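Meireles Insulated Tumbler - two months in, still my favorite thing on the table

I went into this one a skeptic. I already own more cups than I have shelf for, and the Meireles was $44, a lot to ask for something you drink coffee out of. But Maiara Queiroz had one at her place in October and kept topping up everybody else's drinks while hers stayed hot, so I caved and ordered the cream.

Oh, I love it! The finish is smooth without being slippery, and the color goes with everything I own. It holds 555 ml, which covers my whole morning (I fill it at seven and I'm still sipping something properly warm when lunch comes along). The metal inside hasn't picked up any coffee smell either, and I am not a careful washer. Quick rinse, upside down on the rack, done.

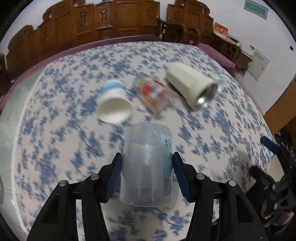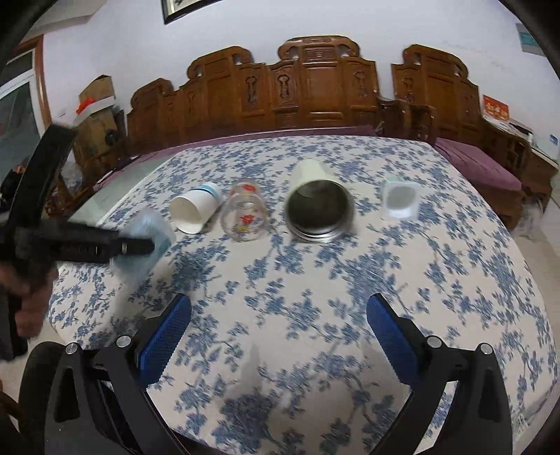

I'm a sucker for a table with a mix of cups on it, and I've been trying the Meireles next to everything else in the house. My old Prasta mug is heavier and loses its heat in half the time. The Tristetti is prettier, I'll admit, but the lid drips down your chin. Next to a paper cup and a drinking glass on the blue-flowered tablecloth, the cream one does look big - it's a tall, wide-mouthed thing, and I like that, as I can get my whole hand in with a sponge. It won't suit you if you have a tiny cup holder. Mine fits the one in my car with a bit of a shove.

Gripes? Only 2, really. The lid is a separate piece with a thin seal that you have to pull out and dry or it gets musty, and a spare costs $13 plus shipping. And there's no handle. I don't miss it, but my mother does, and she has gone back to her Clarier with the big loop.

Iced drinks work just as well, by the way. I made lemonade before bed one hot night, forgot it, and there was still ice floating in it at breakfast. I've already ordered a second one in green for the office and I'm trying very hard not to look at the small size.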